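Clundotum Table Cover, 90-Day Review

Posted Feb 15, 2019 by Toivo Laaksonen

I don't trust anything sold as "the last one you'll ever buy." My mother bought three last vacuum cleaners. So when Clundotum started pushing its stick-down table cover with that line printed on the sleeve, I paid for one myself and gave it 90 days before writing a word.

The pitch is simple. You get a roll of matte sheet, a plastic smoother and a leaflet. The sheet goes over a tired tabletop, hides the scratches and is supposed to shrug off heat, grease and kids. The leaflet promises a fit "in minutes." Mine took most of an evening, and I have hung wallpaper.
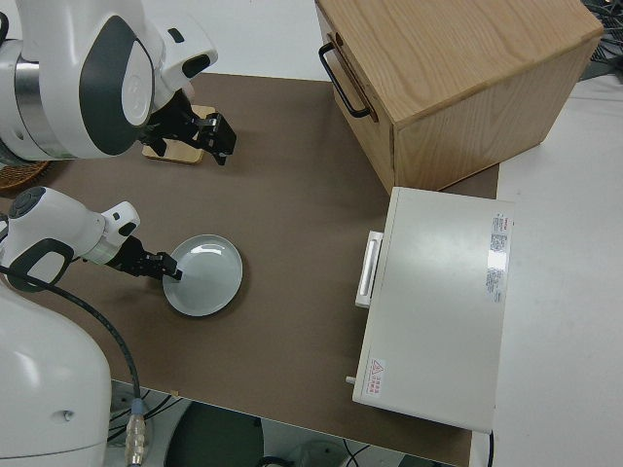

Color was my first gripe. The website calls the shade "Warm Fog," and I opened the tube expecting gray. What I got was a brown that leans gray in the morning and plain brown under a lamp. If you want to know how a matte taupe top looks with dishes on it, the round pale gray-blue plate is a fair test, and I'll admit the two get along. The plate's glaze catches the light and the surface around it stays flat. I still think a company selling color should be able to name one.

Now the corners. The leaflet shows a neat fold, like wrapping a present, and skips the part where the sheet fights back. Two of my four had lifted by the second week. I pressed them down with a hair dryer and a rolling pin, and one has come up again since. The Nollorar sheet I used on my last table was thinner and uglier, but its corners stayed put.

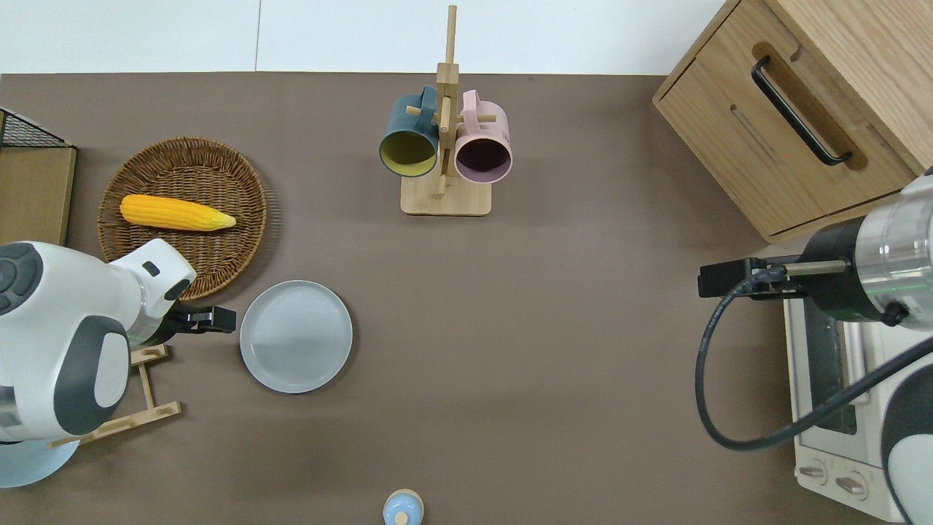

Cleaning is better than I expected. Coffee wipes off. Tomato sauce wipes off if you get to it the same day – leave it overnight and you'll be scrubbing. Ballpoint ink does not come off, whatever the sleeve says, and I have a short blue line near my chair to prove it.

Heat I can't vouch for. The sleeve says 300 degrees and doesn't say for how long. I put a mug of tea on it daily with no marks, but I wasn't going to park a skillet there to please a marketing department.

Oyelaran makes a heavier cover that you lay on loose. It slides a little, but you can take it off and shake it out, and I'd look at that one first. The Clundotum is all right on a plain square-edged table that you don't love. On rounded edges I'd skip it. I'll look at the corners again in May.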